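Get Involved > Paid Sessions > Sorting and Tidying at Home

Search this site Enter keywords Go

Call for participants: show us how you put things away

Hello, and thank you for stopping by! Skatuma is a small household research studio, and for the whole of February we are opening our doors to people who would like to spend a morning or an afternoon putting small things into baskets and taking them out again. If that sounds like your kitchen counter after dinner, or the floor of your kid's bedroom on any given evening, you are very much the person we hope to hear from.

We have always been curious about how people decide what goes with what. Some folks put every toy animal together and wouldn't dream of adding a toy vegetable. Others sweep everything into the nearest basket and call it done (I am one of these, and my family has opinions about it). Both kinds of people are welcome, and so is everyone in between. The findings go into the Hutby project, a guide to simple home storage that we are putting together for families in small apartments.

What you'll be doing

You'll sit or stand at a table, whichever is easier on your back, and we'll give you a mixed bunch of little household things along with a few baskets. You sort them however you like. Afterward one of us will chat with you over coffee or tea about the choices you made, and you can be as brief or as talkative as you please. A session lasts 80 minutes, including the chat and a good long break, and we ask each person to come in for 2 sessions. The baskets are light, and nothing you handle will be heavy.

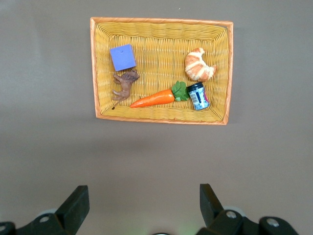
A mixed basket: blue block, toy lion, toy carrot, and a small jar with a black lid.

Who can take part

Anyone 18 or older who is comfortable handling small objects for a while. You don't need to be tidy! We'd love more people who share a home with young children or with grandparents, and people who have moved recently and are still living out of boxes. If you took part in our Pelkonen drawer study last year, please do sign up again.

What you'll receive

A Votska gift card at the end of each session, your bus fare or parking, and lunch if you pick the late morning slot. Sessions start at 9:30 a.m., 11 a.m. and 3 p.m.

How to sign up

Send a short note to Gopinath Pillai at the studio with your name, the time of day that suits you, and a line or two about where the small stuff ends up in your home. Recep Tatlı will write back within three working days to set things up and send directions. The side entrance is step-free, and if you need a particular chair or a quieter room, just mention it in your note and we'll have it ready.

Contact Skatuma | © Skatuma Household Studio | Back to top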